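Progress report to the grant office, May
Electronics teardown pilot, Draveria site
Submitted by Dace Grīnberga

You asked for a report on the open day and on whether the second payment should go ahead. I'll start with the open day, which the site would like to be judged by, and then get to the records, which I think matter more.

The open day was on a Friday. Doors opened at 10 a.m. and the machine was running by 10:40. The delay was put down to a software update. Guests came mostly from local recyclers, plus two people from Zokville who are thinking of buying a similar cell. Edgars Rimkutė gave the talk. It was a good talk, with a lot in it about the future and very little about the first quarter.

The target in our agreement was 400 office computers processed by the end of this period, with the drive taken out of each one by the arm and no hands inside the case. The site reports 653. I asked Kaja Krūmiņa how that number was built, and she was straightforward about it: 653 is every unit that went through the building, including those stripped by hand at the old bench. The arm has 200 to its name. Of those, 24 are logged as needing a person to step in, mostly at the drive stage.

I would like future reports to give the 200 and leave out the larger number. It has already found its way onto a poster.

On the demo itself. The units shown were picked out the night before by Ikhsan Oei, who runs the cell. He told me this without being asked, and said he avoided anything with bent side walls or missing carriers. I don't blame him for it, with guests coming. But our money is meant to pay for a cell that copes with what arrives on the truck, and what arrives on the truck has been dropped. I asked if I could choose a case from the incoming pallet and was told the schedule was tight. I have asked again in writing.

The task is harder than the talk made it sound.

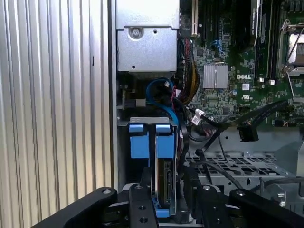 On a Dell case like that one, the carrier has blue plastic tabs and sits low beside the perforated tray, with a blue SATA cable looping down toward the bay and power wires close by. A person learns to work around the wiring in a morning. The arm has to be taught each layout, and the site has taught it three so far. The plan we approved called for eight. Kalniņš, who supplied the fingers, say the present set will do for all eight. I have seen no test that backs this up.

Spending is in line with the budget, apart from the vision license, which was renewed early and at a higher price. Priit Butkienė is sending the invoices to you separately. Staff training is done. The safety fence was inspected and passed, and I have no complaints there – the crew are careful and the floor is well kept.

My recommendation is to release half of the second payment now and hold the rest until we have a full week's log from the arm alone, on unsorted stock, with every stop written down. The site thinks this is harsh. Edgars would prefer a second open day. I'd be glad to attend, but it shouldn't count as evidence.

The next visit is not yet booked. I have asked for one with no guests.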